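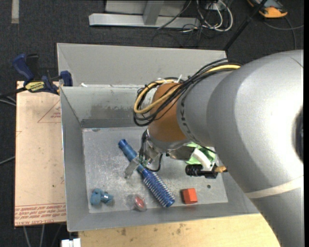
M2 单元:机械臂伸入灰色金属料箱,手指位于蓝色圆刷上方;料箱左沿由蓝黑两色夹钳夹持。

关于我们

Wakuvura 是一家做机器人单元安装、维护和修理的技术服务公司,业务集中在散料拣选这一类:机械臂从敞口料箱中取出形状不一的物件,放到指定位置。公司由 Marloes Verbruggen 创办,早期只承接夹爪改装和腕部线缆的重新敷设,后来接手整个单元的安装和长期维护。Henk Nijs 负责现场技术,单元的标定、检修和备件都归他管。

我们不生产机械臂,也不销售视觉系统。客户带着已有的设备来,我们负责让它在约定的条件下稳定运行,并把每一次改动写进单元记录。这份页面以自有的 M2 单元为例,说明我们的工作方式。M2 安装在 Mident 车间,用于夹爪试验、线缆方案验证和新员工培训。多数交付给客户的做法先在 M2 上跑过。

一、单元的组成

M2 的主体是一台机械臂和一个敞口金属料箱。料箱放在机械臂的工作范围内,箱沿用夹钳夹住。早期的料箱靠自重放置,夹爪触底或者碰到侧壁时箱体会移位,标定随即失效。改用夹钳之后,换箱时间变长,但标定的保持时间明显改善。对仍在使用自由放置料箱的客户,我们的建议是先解决固定,再谈抓取成功率。

腕部线缆在外部走线,绕过腕关节时留有松弛环。外部走线检查方便,更换时不必拆开臂体,代价是线缆占用空间,进入料箱时需要在轨迹规划中留出余量。线束用扎带收拢,扎带尾端应剪短并朝向操作者能看到的一侧。

试验物件由 Henk Nijs 挑选。选择标准是形状和表面差异足够大:圆柱形的刷类、表面反光的硬质件、透明小包装、软质揉皱的物件、棱角分明的块状件。物件清单会更换,更换前后分别存档,不同清单下的成绩不做横向比较。

二、安装与初次调试

安装从地面和台面开始。料箱所在的台面先做水平检查,再固定箱体。台面若为木质,需要在固定后静置一夜,第二天复测。机械臂底座的螺栓按对角顺序分两次拧紧,第二次拧紧后用漆笔做标记,以后的巡检只看标记是否错位。

接下来是建立料箱坐标系。我们用尖头标定杆依次触碰箱沿的角点,由控制器算出箱口平面,再测箱底。箱底很少是平的,使用过一段时间的金属箱底会有划痕和轻微凹陷,所以箱底至少要测中心和靠近四角的位置,取最高点作为安全下限。手指末端的最低允许高度在此基础上设定,软件限位和力阈值各设一道。

侧壁的处理容易被忽略。斜壁料箱的可达范围随深度变化,手指在箱口处能到达的位置,在箱底处可能已经干涉。M2 的做法是把箱内空间按深度分层,每层单独设置边界。物件落在壁脚附近时,控制器先执行拨离动作,把物件推向中间,然后重新识别。

试运行分低速和正常速度两段。低速段跑完 100 个抓取循环,期间操作者手持使能装置,观察线缆松弛环与箱沿的距离。正常速度段为 300 个循环,由记录程序自动保存每次抓取的力曲线。两段都没有触发保护停机,才能签署交付单。若中途停机,排除原因后从低速段重新开始,不接受续跑。

三、日常维护

M2 的巡检周期为 14 天,客户现场可按负荷调整。巡检顺序固定,从断电检查开始,最后做标定复核,记录表按同一顺序编排,方便对照。

断电检查的对象是腕部线束。手动转动腕关节到两侧极限,看松弛环是否被拉直,看扎带处的护套有没有压痕。细线比粗线先坏,信号线断芯的早期表现常常是某个姿态下夹爪状态读数跳变,回到原位又恢复正常。遇到这种情况,不要先换传感器,应在跳变的姿态下逐根测通断。

夹爪手指为扁平金属件,检查内容包括末端磨损、固定螺钉和平行度。手指末端长期与箱底接触,棱边会起毛刺,毛刺会划伤软质物件,也会钩住薄包装。毛刺用油石去除,不用砂轮。去除后重新测量手指长度,并更新工具参数。只磨不改参数,是我们在客户现场遇到次数最多的人为错误。

料箱清洁使用无绒布和少量异丙醇。划痕不做抛光。局部抛光会产生反光斑,视觉识别时的误检反而增加。箱内的碎屑和纸屑每班清理,小碎片落在箱沿上同样要取走,否则标定复核时会垫高触头。

夹钳每次巡检都要松开再夹紧一次,检查钳口是否粘有颗粒。夹紧力以手柄到位后箱体推不动为准,过度夹紧会使箱沿变形。箱沿变形之后,坐标系的角点就不再可靠,这一项在记录表中单列。

标定复核只测两个对角点和箱底中心。偏差在允许范围内则签字放行,超出范围则重新建立坐标系。允许范围写在每个单元的数据页上,由物件尺寸和手指宽度决定,没有通用值。

四、故障与修理:一次线束更换

M2 在九月做过一次腕部线束更换,过程摘录如下,供客户参考我们的记录深度。

现象:夹爪在靠近料箱远端壁脚时偶发通信中断,控制器报工具离线,复位后可继续运行。故障只在腕部转角较大时出现。

定位:保持故障姿态,断开工具端接头,从控制柜一侧逐根测量。其中一根信号线在该姿态下电阻不稳,轻压松弛环根部时读数变化。判断为护套内部断芯,位置在扎带下方。拆开后确认断点与判断一致。

原因:上一次维护时扎带收得过紧,线束在该处不能滑动,每次腕部转动的弯曲都集中在同一小段上。查阅记录,当时没有填写扎带松紧一栏。

处理:整束更换,不做单根接续。新线束的松弛环加大,扎带下加垫软套,扎紧程度以线束能够用手推动为准。更换后核对接头针脚,低速转动腕关节到两侧极限各若干次,再做完整试运行。

后续:记录表的检查项由此增加一项,现为 76 项。扎带松紧改为必填,未填则表格不能提交。客户 Dewulf 的两台单元采用相同走线,我们在下一次例行巡检中按新要求做了返工,费用由我方承担。

五、记录与备件

每个单元有一份独立记录,内容包括安装参数、坐标系数据、工具参数、巡检表和故障报告。记录由自有软件 Proromley 管理,客户可随时导出全部内容,格式为纯文本和表格。合同终止后,记录归客户所有,我方保留副本的期限在合同中写明。

Proromley 不连接控制器,不自动下发参数。参数由技术员在示教器上输入,由第二人核对后在软件中登记。这一流程较慢,曾有客户要求改为自动同步,Marloes Verbruggen 没有同意。

备件分为现场件和车间件。现场件随单元存放,包括一套手指、一束预制腕部线缆、扎带和软套、标定杆触头。车间件存放在 Mident,包括夹爪驱动板和接头组件。现场件用掉之后,当次报告中必须写明补货日期。

六、服务范围与联系

我们承接新单元安装、已有单元的接管维护、夹爪和线缆改造,以及单元搬迁后的重新标定。接管维护前须做一次完整检查,检查报告单独计费,客户不签维护合同也可取得报告全文。不承接涂装、焊接和防爆环境的单元。

培训在 Mident 车间进行,使用 M2 实机,内容为断电检查、手指更换、坐标系建立和故障姿态下的线缆测量。每期人数以能够轮流上手为限。学员需自备安全鞋,现场提供护目镜。参加前请先阅读所在工厂的能量隔离规程,课程按该规程执行上锁挂牌。

询价时请附上料箱尺寸、物件种类、节拍要求和现有夹爪的型号。有腕部走线照片的请一并发来,两侧极限姿态各一张。

读者留言

设备科老周:请问斜壁料箱分层设边界,一般分几层?我们的箱子比较浅,分多了示教很费时间。

Wakuvura 技术组 回复 设备科老周:浅箱分上下两层即可。下层边界以手指打开状态的最大宽度计算,不要用闭合宽度。

lin_wei:扎带下面加软套这个办法我们也在用,硅胶套夏天容易粘灰,后来换成编织套管,好清理一些。

拣选线夜班:手指磨完没改参数,这个错误我们上个月刚犯过,箱底多了一道很深的划痕。工具长度现在贴在控制柜门上了。

Q_Han:检查表有没有空白版可以下载?只想参考一下顺序。

Wakuvura 技术组 回复 Q_Han:网站上没有放。发邮件说明单元类型,我们会寄通用版,数据页部分需要自己填。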